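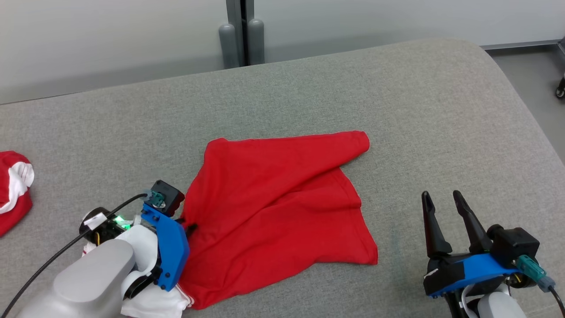
Stoston, 7 September 2018

Roast day! I've been waiting for the new green beans all week and they finally came, a 2 kilo sack of the washed Zolludari, and I had the popper out on the back step before I'd even put the kettle on. First batch was 60 grams, which is as much as the old thing will spin without sulking. It went a bit fast (first crack before I had my pencil ready, so the time in the log is a guess) and I dumped it into the colander probably twenty seconds too early. Smells like toast and hay right now. We'll see in the morning.

Second batch I dropped to 50 grams and kept the lid off for the first part, and oh, what a difference! Slower, much more even, a lovely long stretch between the first pops and the point where I pulled it. Color is close to the bag I bought from Albers in June, maybe a hair darker. I chewed one while it was still warm and got something like orange peel, I swear.

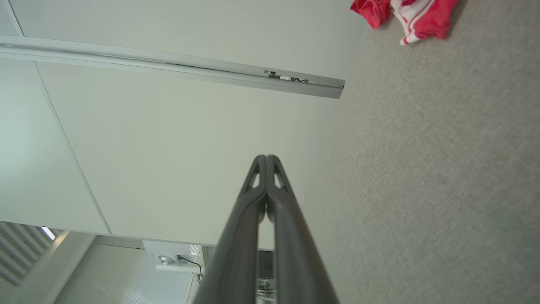
White wall, early September.

Brewed the last of the Ala while the beans cooled. Same recipe as before, except I went two clicks finer on the grinder and poured in three goes instead of four. Sweeter, a little muddy at the bottom of the cup. I think one click back would fix it, so that's tomorrow's first cup, and then the second batch gets its turn on Sunday-style slow pour if I can stand to wait that long. Chaff all over the step again. Must find the small brush.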